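4. Companion titles and the order of listing

4.1 Material

The analysis in this section uses the listing logs of Nusar, a subscription film and television service, for the month of April. A listing log records which titles were offered to a household on the opening page, in what order, and which of them was selected. It does not record who in the household made the selection, and it does not record whether anyone was in the room while the title played. Both limits apply to all of the results below. 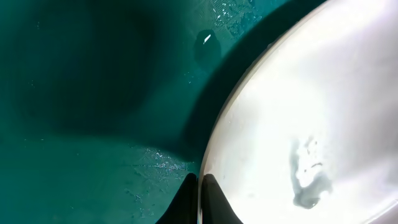
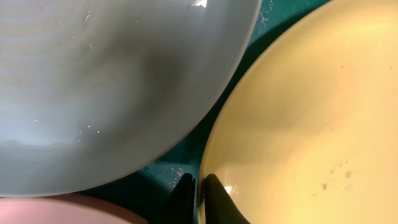 Figure 2. First: teal-green surface with a soft-edged shadow. Second: pale grey-blue bowl and pale yellow ceramic bowl.

The sample consists of 63 households that had agreed to the retention of their logs and that had used the service in each week of the month. Households on shared student accounts were removed before sampling, as were accounts on which the language setting had been changed during the period. No household was replaced after the sample had been drawn.

We use the term "parent title" for a film or series that was released first and that does not depend on another title in the catalogue. A "companion title" is any later work that is about the parent, continues it, or retells how it was made. The term therefore covers sequels, dramatised accounts of a production, documentary accounts of a production, recorded cast reunions and extended cuts. It does not cover works that only share a director or a lead performer with the parent. Remakes were coded as parent titles in their own right, a decision to which we return in Section 4.4.

Two groups of titles are followed in detail. The first group is built on Collura, a feature-length crime drama with one sequel, an extended cut and a six-part dramatised account of its making. The second is built on Gavalas, a family saga in three seasons with a single documentary companion. The groups were chosen for their difference in structure. In the Collura group the companions are longer in total than the parent, and in the Gavalas group the reverse is true.

4.2 Coding of sessions

A session was taken to begin when the opening page was loaded and to end when playback stopped without being resumed on the same evening. A title was counted as viewed if playback passed the end of the opening credits, or, for titles without opening credits, the end of the first scene. This threshold is lower than the one used in most work on completion. It was adopted to keep sessions in which a household sampled a companion, left it and went back to the parent. Such sessions are of direct interest here and are lost under a stricter rule.

Each session that included a title from either group was assigned to one of four types. In a parent-only session, no companion was viewed. In a companion-only session, no parent was viewed. In a parent-first session both were viewed and the parent came before the companion, and in a companion-first session the order was reversed. Where a household moved back and forth several times, the session was assigned according to the first two titles viewed.

Sessions were coded by two readers working separately from the same instructions. Disagreements arose mainly over the extended cut of Collura, which the service lists under the same name as the original with a short suffix. On some television sets the suffix is truncated, and it is then unclear from the log whether the household could have told the two versions apart. These sessions were coded according to the version that was played, with no attempt to infer intention.

Position on the opening page was recorded as row and place within row. Rows that scroll automatically were treated as fixed at the place they held when the page finished loading. Titles shown only in the large banner at the top of the page were given a separate code and are left out of the comparison of rows. The banner is sold as promotional space, and its contents follow a timetable that does not vary with household history.

4.3 Results

The extract contained 1,000 coded sessions across both groups. Parent-only sessions were the most common type in each group, and companion-first sessions the least common. The difference between the groups lies in the two remaining types. Collura drew a larger share of companion-only sessions than Gavalas did, and most of these were accounted for by the dramatised account of its making. Households that viewed this account in one session tended to continue with it in the next, in the manner of any other serial drama, and many of them did not view the film itself at any point in the month.

The documentary companion to Gavalas behaved differently. It was rarely viewed alone. Where it was viewed, it usually followed the last episode of a season, and it was usually viewed after the third season in preference to the first or second. The service's automatic prompt at the end of a season offers the documentary only after the third season, so this result cannot be separated from the effect of the prompt. The few sessions in which it was viewed after an earlier season all began with a search.

Placement had a clear relation to session type. When parent and companion stood in the same row with the parent to the left, parent-first sessions were more frequent than when the companion stood to the left. This held for both groups. When the two titles stood in different rows, the relation weakened and in the case of Gavalas disappeared. We take this as evidence that households read a row from left to right as an ordered list but do not read the rows of a page as a sequence in the same sense. A household that reaches the fourth row has in most cases already rejected the first three, and the order in which titles were passed over has little bearing on what is then selected.

In 46 households, at least one title from the Collura group was selected by way of search. Search selections were more evenly divided between the parent and its companions than row selections were. Part of this can be put down to the shared name, as a search for the first few letters returns every member of the group at once. The results page orders them by date of addition to the catalogue and not by date of release. The dramatised account was added most recently and so stood first. A household looking for the film would have had to pass over the account of its making to reach it, and the logs show several searches in which the account was opened, stopped during the credits and followed at once by the film. Under the threshold given in Section 4.2 these count as parent-only sessions. They would be better described as errors of selection, but the log provides no means of marking them as such.

The sequel to Collura was viewed less often than any other member of its group. It was also the member placed furthest to the right in the rows where it appeared, and it was absent from the page altogether for part of the month. We make no claim about its appeal to viewers on this basis.

4.4 Limits of the comparison

Three matters restrict what can be drawn from these results. The first is the treatment of remakes. Coding a remake as a parent title removes it from the group of the work it is based on, although households may well view the two together. Neither of the groups followed here includes a remake, so the results in Section 4.3 are unaffected, but the coding scheme should not be applied without change to catalogues in which remakes are common.

The second is the presence of a competing release. During the month under study the service added Tumuvau, a period drama in eight parts, and placed it in the first row for all households regardless of history. Its effect was to move every other title in that row one place to the right. For households in which a Collura or Gavalas title had stood at the far right of the visible part of the row, the title was pushed out of view and could be reached only by scrolling. Sessions from these households were kept, with position recorded after the move. Leaving them out would have removed exactly those cases in which a companion was just visible, and the comparison depends on having such cases.

The third concerns broadcast listings. Some households follow printed or online columns that recommend older films and point readers to companion titles on streaming services. A household that has read such a column arrives at the opening page with a choice already made, and the order of the row is then of little consequence. The logs contain no trace of this. The share of search selections might serve as an indirect measure, on the assumption that a household acting on a recommendation is more likely to search by name, but search is also used by households that simply find the opening page slow to load. We were unable to distinguish the two.

A further point relates to the end of the viewing month. Sessions that began before midnight on the last day and finished after it were assigned to the day on which they began. Where such a session included several episodes of the dramatised account, all of them were kept. The alternative, dividing the session at midnight, would have produced a small number of companion-only sessions with no opening page attached to them, and these could not have been given a position code.

Section 5 takes up the question of the automatic prompt, using a second extract in which the prompt was switched off for households viewing Gavalas.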